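Monday morning, coffee in hand, and the gripper on the Vurkus arm is squeaking again. Small thread on how I look after this thing!

First job is always the fingers. I brush out the long slots, then wipe the rough faces with a dry cloth (no cleaner, it leaves a film and then stuff slides right out).

Then the screws where the fingers meet the base. One had backed out nearly 2 full turns. So there's my squeak, I think.

We're at 239 hours since I last swapped the fingers. I change them at 300, so this pair gets one more week or so.

After that I open and close it 30 times with nothing in the jaws and just listen. Good sound today, kind of a soft click at each end.

Cables next. I follow each one by hand from the wrist down and wiggle the plugs. Boring, takes forever, and it has saved me twice this year!

Last thing is a slow run up to a wooden ring at low speed, hand on the stop button, watching how the tips line up under the rim.
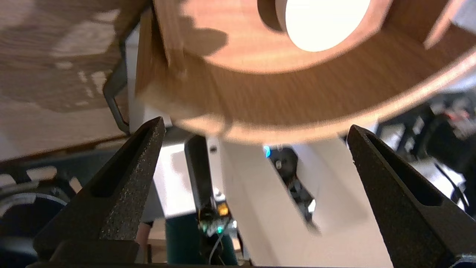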